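Print this page | E-mail this article

This site uses cookies to remember your reading preferences. By continuing you accept their use. Accept | Manage settings

Lay the coasters first

By Roxana Enache
June

The coaster is the cheapest object on most tables and the one least likely to be placed correctly. I have come to think the fault is procedural. In most homes and break rooms the coaster is treated as an accessory to the cup: the cup arrives, somebody looks for a disc, and the disc is pushed under it if one is within reach. I would reverse the order. Coasters should be set out before any drinkware leaves the cupboard, at fixed positions, and the cups should go to them.

The argument rests on how a ring forms. A mug holding a cold drink collects condensation on its outer wall, and the water runs down to the foot. A mug holding a hot drink usually leaves a ring for a different reason, which is spillage at the lip during pouring or carrying. In both cases the liquid gathers at the foot within minutes, and many finishes mark before anyone notices. A coaster slid under the cup after that point seals the moisture between two surfaces and makes the mark worse. I refinished a dining table at Clanton after 2 years of this and would rather not repeat the work.

Position matters more than material. A coaster at the corner of a table will not be used by a person sitting at the middle. The layout I recommend is a plain grid, one disc per place with spares between, spaced so that two mugs with their handles turned outward do not touch. Three rows of three will serve a medium table. The rows do not need to be exact, but the gaps do need to be wide enough for a hand.

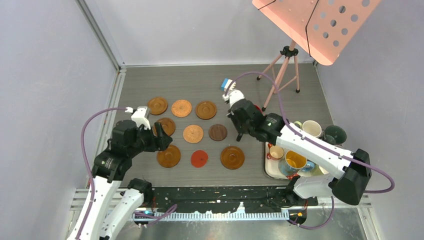 Cutcombe wrote in after an earlier version of this piece to say that a grid of discs makes a table useless for anything except drinking, and that one tray in the middle does the same job with a single object to wipe. He added that his household had owned a set of coasters for years and used them mainly under plant pots.

The tray is a fair alternative for serving and a poor one for sitting. It protects the table only while the cup is on it. Once a guest lifts a mug from the tray and takes two sips, the mug goes down at the nearest flat place, and the nearest flat place is the tabletop. A tray also concentrates all the handles in one area, so that reaching for one mug means moving another. I keep a tray for carrying and clear it away afterward.

On material I hold a moderate view. Woven rattan is light, tolerates heat well, and lets air under the foot of the mug. Its weaknesses are that it passes water through the weave and that an uneven spiral will let a narrow cup rock. Turned wood with a raised rim holds a spill in place, and concentric grooves keep the foot of the mug slightly above the liquid. The rim has its own cost. A mug wider than the recess sits partly on the edge and tips, and its owner then sets it down beside the coaster. Measure the foot of the widest mug in the house before buying anything with a rim.

Mixed sets are acceptable. The usual objection is visual, and I do not find it serious. Decorated mugs with colored interiors already break up a table, and a second coaster material does little further harm. What does cause trouble is a mixture of heights, because a person who has learned the level of one coaster will misjudge the next when setting a full cup down without looking.

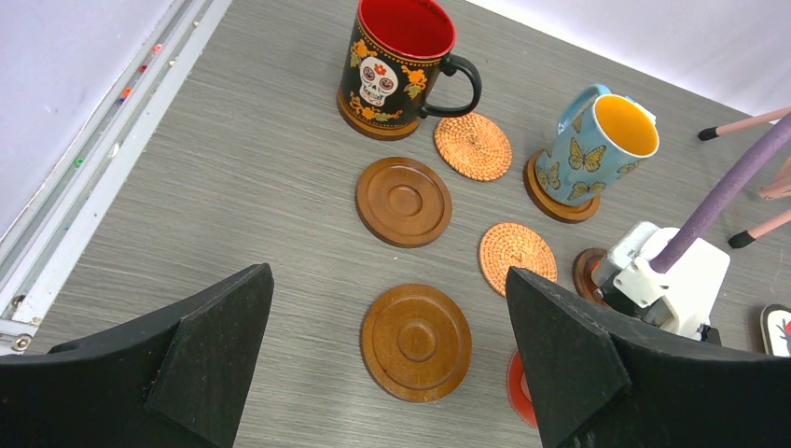 Storage is where most sets fail. A stack in a drawer will not be laid out, however good the intention. I keep mine on the shelf directly below the mugs, loose, with no holder. The holder supplied with many sets adds a step at each end, and the step at the return end is the one people skip. Coasters left out overnight with a film of tea on them will stick to the next mug, lift with it, and drop.

The Bravex stacking rack, which Căpraru recommended to me, is well made and I used it for one winter. It went to the back of the cupboard when I noticed that the discs were being left beside it.
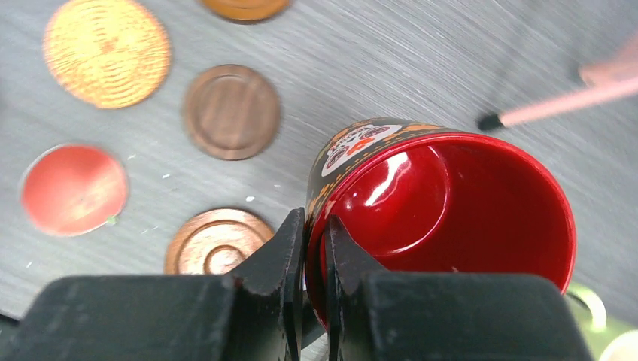 Page last changed: June, 23:10

Cleaning should follow the same order as setting. Remove the mugs first, wipe the coasters where they lie, then lift them and wipe the table. Wooden discs should be dried on edge. Rattan can be shaken over the sink and left in open air, but it should not be soaked, and it should never be stacked damp.

There remains the question of guests, who have not read any of this. My experience is that instruction is unnecessary when the discs are already down. A person carrying a mug to a table looks for a place to put it, and a round shape of the right size is generally taken as that place. When the table is bare, the same person puts the mug on the wood, and a reminder from the host comes after the ring has started.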